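Gramton Compares Two Grippers in Simulation Before Buying for Basden Line

2026-02-21

Gramton has finished a simulated comparison of two grippers for the two-armed robot it plans to install at its Basden packing site. The company ran both designs through 307 pick attempts each and will take one of them, a parallel-jaw model from Drilum, on to bench testing.

The other candidate was a three-finger adaptive hand from Barajas. Both were mounted on the same arm model and run with the same controller settings, so that only the hand changed between runs. The objects were boxes, tubs and small bottles taken from the Basden product list.

The Drilum gripper failed on 20 attempts. The Barajas hand failed on 47, mostly on flat boxes lying close to a wall, where the third finger had no room to close. On round bottles the Barajas hand did better, and Gramton said it may look at it again for a separate line that handles only bottles.

Engineers also tried two positions for the wrist camera. A mount set behind the gripper housing kept both fingertips in view through the full stroke. A side mount gave a better look at the object during the approach but lost sight of one finger once the arm turned toward a shelf. The rear mount will be used in the bench tests.

The runs took place in a virtual room with furniture and pictures on the walls. Gramton said it wanted a background less tidy than a bare test cell, to see whether the vision software would be thrown off by it.
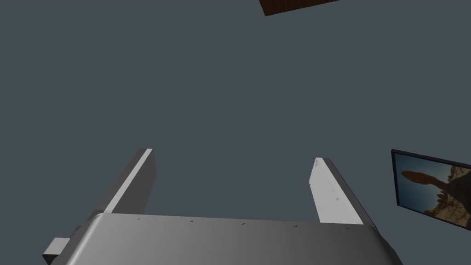
Will the simulated results hold up on real hardware?

Gramton expects the ranking to stay the same but the failure rates to rise. Friction on shrink-wrapped goods is hard to model, and the simulated fingers do not flex or wear.

Bench testing will run for 6 weeks at Basden, using a single arm at first. The second arm will be added if the first stage goes to plan, and a decision on the full order is due in September. Drilum is supplying two sets of finger pads for the trial, one smooth and one ribbed.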